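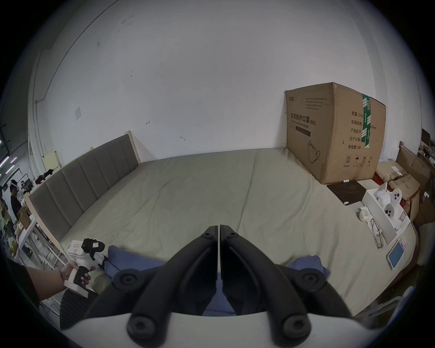

Blue cloth on the bed, gray upholstered headboard behind.

Flaltgate Research and Education Network
Campus Wireless and Login Working Group
Minutes of the November meeting

Place: Abdel Rahman Building, second floor meeting room, and online
Start: 2:05 p.m.

Present: Muthoni Obura (chair), Felista Gachanja (network operations), Kheri Mrema (login service), Mwajuma Kariuki (member support, minutes)
Online: Pendo Rweyemamu (library systems), joined at 2:20 p.m.

1. Minutes of the last meeting

Approved with one correction. Item 4 said the south campus link had been upgraded. It had been ordered. Mwajuma will fix the posted copy.

2. Actions carried over

2.1 Felista to get a second quote for the backup power units at the Flaltgate core site. Done. The second quote was lower but left out delivery and the battery cabinet. She has asked for a revised version and will forward both.

2.2 Kheri to write up the certificate renewal steps. Draft sent to the group. Muthoni asked for the commands to go in a separate page so that the main text can be shared with member institutions.

2.3 Pendo to confirm which library databases still check by IP address only. Not done. Carried over.

2.4 Mwajuma to update the contact list for member institutions. Mostly done. Two colleges have not named a technical contact. Muthoni will write to the registrars.

3. Skumell login service

Kheri reported that 1,809 accounts were invited to move to the Skumell login service in the first round. Of these, 1,541 have signed in at least once. Most of the rest belong to students who finished last term, and the two institutions concerned have been asked to clear them from their directories before the next round.

The main support problem is still the user name format. People type the short name without the part after the @ sign, and the visited campus then has no way to route the request. Kheri would like the sign-in page to show a warning as soon as the field is left without an @. Muthoni agreed to the change for the web page. It does not help with wireless settings on phones, where the page never appears.

Felista asked whether the log retention period had been settled. Kheri said the draft policy has 90 days for authentication logs, but one member wants longer for its own investigations. It was agreed that members can keep their own copies under their own rules and that the central service stays at 90.

Pendo joined during this item and asked for the library portal to be left out of the second round until the publisher side has been tested. Agreed.

4. Access points: replacement and returns
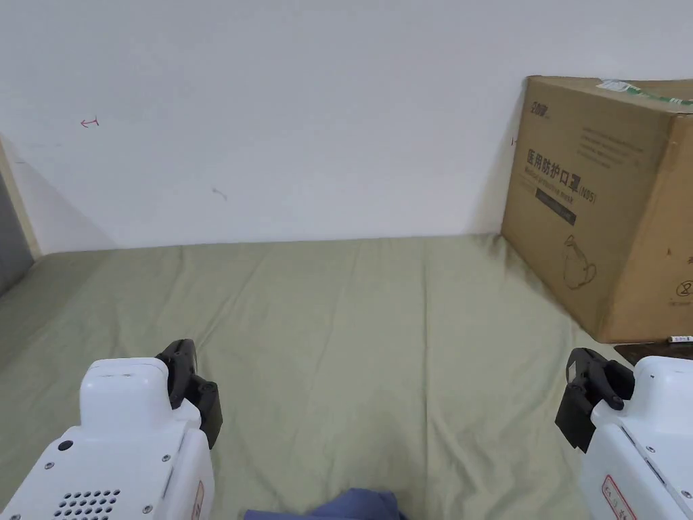

The replacement of older access points has reached the teaching hospital and the two residence blocks at Flaltgate. Felista said 724 units have been swapped so far and that the remaining sites will be scheduled after exams. Returns are behind. Several campuses have stacked the old units in offices with no labels, and two deliveries arrived with mounting brackets missing. Member institutions can pack returns in any sturdy carton, and a large brown cardboard box like the one against the wall in the picture is fine as long as each unit is wrapped and the serial list is taped inside the lid. Units should not be shipped with the injectors still attached. Mwajuma will send a one-page packing note with the address for the Abdel Rahman Building loading door, which is open until 4 p.m.

Felista also raised the old controller. It can be turned off once the last site has moved, but its maps and channel plans have not been exported. She will export them in both formats, as the newer file does not open in the planning tool used at the south campus.

5. Zaltar monitoring

Zaltar now covers the core routers and all member links. Alerts were too frequent in the first two weeks. Most came from one microwave link that drops for a few seconds in heavy rain and comes back before anyone can look at it. Kheri has set a delay of five minutes on that link and left the others as they were.

Muthoni asked for a read-only view for member institutions. Felista said this is possible, but the current setup shows every member's traffic to every viewer. Separate views would have to be made by hand. There was some discussion of whether members would mind. Pendo thought the library group would not, and Felista thought at least two IT directors would. Left open. Muthoni will ask at the directors' meeting before any work is done.

Kheri noted that the server has 600 GB free and that disk use should be checked again once the read-only views are decided.

6. Training for campus support staff

The last session ran over by an hour, mainly on certificate errors. Mwajuma proposed splitting it in two: a morning on wireless settings for help desk staff, and an afternoon on login server logs for administrators. Staff who do both jobs can stay for the day. Agreed.

The room in the Abdel Rahman Building has enough power outlets on one side only. Felista will bring extension leads. Pendo offered the library training lab as a backup - it has fixed desktops, so anyone coming for the phone section would need to bring a phone.

Before the meeting, a question came in by email from one of the member colleges and was read out.

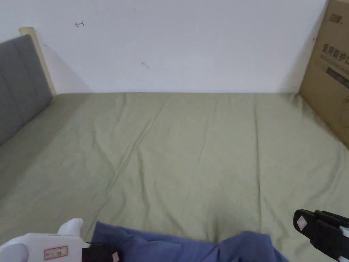 Does a visiting researcher need a new account to use the wireless network at another member campus?

Visitors use the account from their home institution, with the full user name including the part after the @ sign. The home institution checks the password, and the visited campus provides the connection.

Mwajuma will send this reply to the college and add it to the support page.

7. Other business

7.1 Pendo asked that planned outages be announced to library staff as well as IT contacts. The last maintenance window fell during an online workshop. Felista will add the library list to the announcement address.

7.2 Muthoni has a draft of the annual report section on campus services. Comments to her by email, with figures checked by Kheri first.

8. Actions

Muthoni: write to registrars about missing technical contacts; raise Zaltar views with directors
Felista: forward both power unit quotes; export maps and channel plans; extension leads for training; add library list to outage notices
Kheri: separate page for certificate commands; @ warning on sign-in page; check report figures
Pendo: list of databases using IP address only; publisher tests for the library portal
Mwajuma: correct last minutes; packing note; reply to college and support page entry; new training outline

The meeting closed at 3:50 p.m. The next meeting will be held in the same room, with the online link unchanged.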